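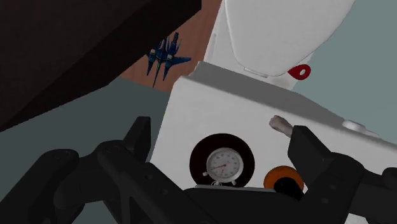 The Dovarley is our rehearsal keyboard for musical directors who spend their winters in pantomime pits and their summers on the road, and we've grown awfully fond of it over the years. It weighs 17 pounds, so you can carry it up a stage door staircase and still have breath left for the warm-up! The case comes in plain black, or in white if you'd like something as simple as the big white cabinet here, and Annick Boychuk at our Primlow workshop checks every key by hand before it leaves her bench.

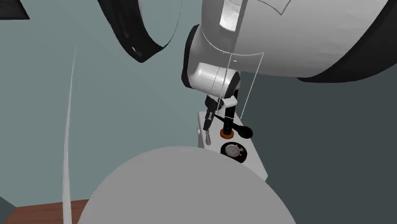
White arm and black gripper fingers above a white box-shaped device.

You get 30 built-in voices, a folding music stand and a five-year warranty. The price is $1720, with free delivery to Wemcombe and Morin. Orders placed in February usually take a little longer, so do ask Quang Tô for a date.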